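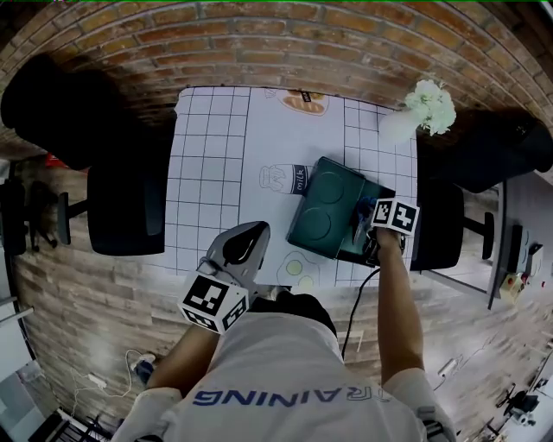 How long does a sourdough starter live if you ignore it? Mine made it to October, on four feedings and a great deal of guilt.

I got it from Murdo Forsyth, who moved to Steinbach and left me a jar, a rye habit and a page of instructions in capital letters. Feed it at 7 a.m., he wrote. I have never done anything at 7 a.m. by choice.

The first loaf took 300 grams of flour and most of an evening, and came out with the density of a paving stone. Dayana Inga ate two slices and asked for jam — then for more jam. The second was better, in that a knife went through it.

By late summer the jar had moved behind the mustard and grown a gray liquid on top. I poured that off, stirred in some flour and left it for 20 hours. One bubble. I'm feeding it again tonight, and there's a store loaf in the bread box.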